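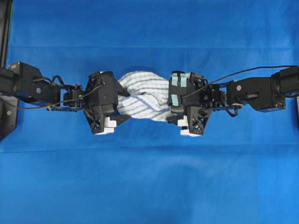
Most grippers look fine on a rigid block, according to Meron Abdella, and a datasheet says very little about how the same jaw will treat a dish towel.

## About Vestico

Vestico is an independent test bench for grippers, arms, cameras and controllers. We work mainly with cloth. Clients send hardware, and we return a written comparison with raw logs.

A standard comparison covers 4 gripper configurations and 195 grasp attempts per configuration. Slip, double grasps and dropped corners are logged separately. Two-arm handling is tested under the Lemma protocol, written by Anneliese Reuter. Fingertip pads are treated as a separate variable.

Camera trials follow the same schedule. Obsa Zeleke scores hem and corner detection at close range, including blurred views.

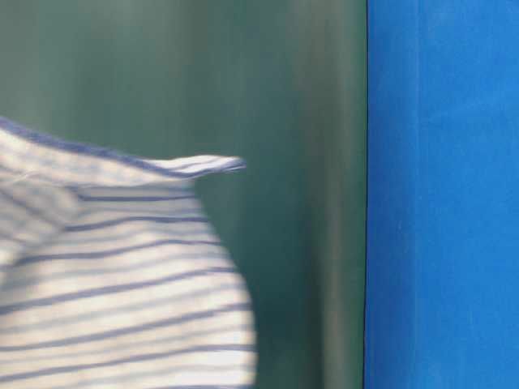 *Striped cloth with blue hem, close view.*

Controller work is handled by Fasil Negussie. Logging runs on Brulow, our in-house recorder. A full report takes about 3 weeks. Bench slots for the next month are assigned on Friday; the bench is closed in December.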